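Marloes Hoekstra on pale worktops, wiping order and why the surface comes last

Marloes Hoekstra has specified and maintained kitchen surfaces for Kondale for 10 years. Her current work is the upkeep schedule for 67 rented flats in the Adeleke building, all fitted with the same light, smooth worktop. We spoke in one of the flats between tenancies, before the keys were handed over.

She began with colour. The first flats were finished in a dark speckled top, which tenants liked and inspectors did not. "A speckled surface hides grease for months," she said. "You find it with your hand. On a pale one you find it with your eyes, and you clean it the same day."

The change was made in April, after a review of the maintenance log. The log held 1,917 entries at that point, of which 577 concerned worktops. Most were rings, dull patches and burns near the hob. Hoekstra read all of the worktop entries herself and sorted them by cause. Heat accounted for fewer than she had assumed. The largest group came from scouring pads.

"People scrub a mark that would have lifted with warm water and five minutes," she said. "Then the mark is gone and there is a dull patch the size of a saucer, and that stays."

Her method for an empty flat is fixed. Everything comes off the worktop and goes on the floor, on a sheet. Crumbs are brushed towards the sink. The surface is wetted with warm water and a drop of washing-up liquid, left, then wiped in straight overlapping passes from the back edge to the front. A second cloth, rinsed and wrung out, takes off the soap. A third dries it. She does not use sprays. Frans Aerts, who handles supplies, used to order one called Gratelent for the whole building and has stopped.

Drying is the step most often left out. "Water marks on a light top look like dirt from one side of the room and like nothing from the other," Hoekstra said. "So the tenant says it is dirty and the cleaner says it is clean, and they are both standing in the same kitchen."

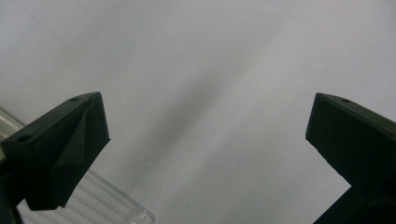 She checks the result at a low angle, with the ceiling light off and the blind half down. Streaks show up along the back edge first – cloths tend to be turned there and leave a line. Joints are checked with a fingernail. Any lifting of the sealant is written down with its distance from the wall, in millimetres, so that the next inspector can tell whether it has moved.

Asked what she would alter in the next building, she named the upstand, which she would have 10 millimetres taller behind the sink.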